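Advisers question promises behind new Rurasska remote work visa

December 2023 - Relocation adviser Wokberg has urged people planning a move to Rurasska to read the small print before paying for the country's new remote work visa.

The permit, launched in August, is sold as a simple way to stay for up to 18 months. Wokberg is not convinced. Applicants must show 6 months of payslips, pay a fee of 300 euros and rent a home before they have a decision.

"We are told this is easy," said Naima Bouzid, head of visas at Wokberg. "Easy for whom? You sign a lease first and find out later whether you may live in it."

The firm also doubts claims that partners can work from day one, as the published rules do not mention it. Kosteo, the agency handling applications, has so far given Wokberg two different answers.
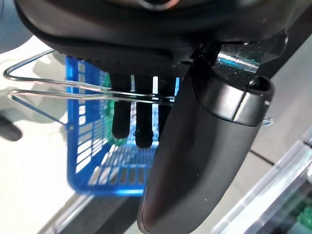

A black gripper finger beneath its dark grey housing.

Rania Gaber, who advises families at the firm's Nair office, said clients should get any promise in writing - and keep a copy.

Wokberg will publish a free checklist for applicants on its website.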